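Bullion holding inspection checklist, with comments
Haruna vault account, allocated gold and silver

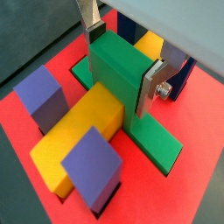
Gold and silver held on the Haruna account was checked against the custodian's bar list on 6/15/26, at the Ullum site. Bars are listed by tray position, and a bar sitting at the wrong position counts as a mismatch even when its serial number is on the list. Cast bars of the same nominal weight look much alike and have to be matched by stamp. Comments follow each item. Items marked OPEN carry over to the August check.

1. Before entry

1.1 Bar list printed on the day of the check, not earlier.
Yes.

1.2 Bar list shows serial number, refiner, gross weight, fineness and fine weight for every bar.
Yes for gold. The silver list leaves out gross weight on one page. Custodian to reissue. OPEN

1.3 Account title on the list matches the custody agreement.
Yes. The old title, Plusov Metals, still appears in the footer. No effect on ownership but it should go.

1.4 Metal is allocated and not shown as a pooled balance.
Gold allocated. A small silver balance is still pooled, left over from the last sale.

2. Scales and instruments

2.1 Scale calibration certificate in date.
Yes, 90 days left to run. It will need renewing before the visit after next.

2.2 Check weight placed on the scale before the first bar and after the last.
Done. Same reading both times.

2.3 Scale level and clear of draughts.
Level. The air vent over the bench was running when we came in and was turned off for the weighing. The reading took a while to settle before that.

2.4 Ultrasonic tester available, probe and gel supplied.
Available. Gel nearly finished.

3. Gold

3.1 Serial numbers read from the bar itself and not from the tray label.
Done for all 19 bars.

3.2 Serial numbers agree with the list.
All but one. The bar listed as 3159 had been entered with two digits swapped. Weight and refiner's mark agree, so this is a typing error — corrected on our copy and reported.

3.3 Refiner's mark and assay mark legible.
Yes. One mark is shallow and needed a lamp held low from the side.

3.4 Sample weighed.
Six bars weighed, all within the tolerance in the agreement.

3.5 Same sample tested by ultrasound.
Readings consistent with solid metal. One bar was tested twice as the first contact was poor.

3.6 Surface condition.
Light handling marks. No drilling, plugs or filed edges found.

4. Silver

4.1 Bars stacked so that the stamped end can be read.
Mostly. The back row faces the wall and had to be turned. Ask for this to be restacked before August. OPEN

4.2 Tarnish recorded.
Some, heavier on the lower bars. Does not affect fine weight.

4.3 Pallet seals intact and numbers recorded.
Intact. Numbers recorded on the seal sheet.

5. Security and handling

5.1 Two people present whenever a tray is out.
Yes, throughout.

5.2 Gloves worn, bars lifted and not slid.
Yes. Gloves supplied were too large for comfortable work.

5.3 Trays returned and resealed, new seal numbers signed for.
Yes.

6. Insurance and valuation

6.1 Insured sum covers the holding at the current price.
Only just. The sum was set before the last rise in gold and roughly 6 per cent of headroom is left. Raise it at renewal, or sooner if the price moves up again. OPEN

6.2 Valuation uses the price source named in the agreement.
Yes for gold. The silver valuation used a dealer quote from Gareseck. The difference is small but the agreement names one source for both metals.

6.3 Currency conversion date matches the price date.
No. The dollar price was converted at the previous day's sterling rate. To be rerun. OPEN

6.4 Storage fee charged on the correct basis.
Yes, on value at month end. Pooled silver is billed at a different rate — shown correctly on the invoice.

Result: accepted, with the open items listed above. Corrected bar list and rerun valuation to be sent to Plusov together.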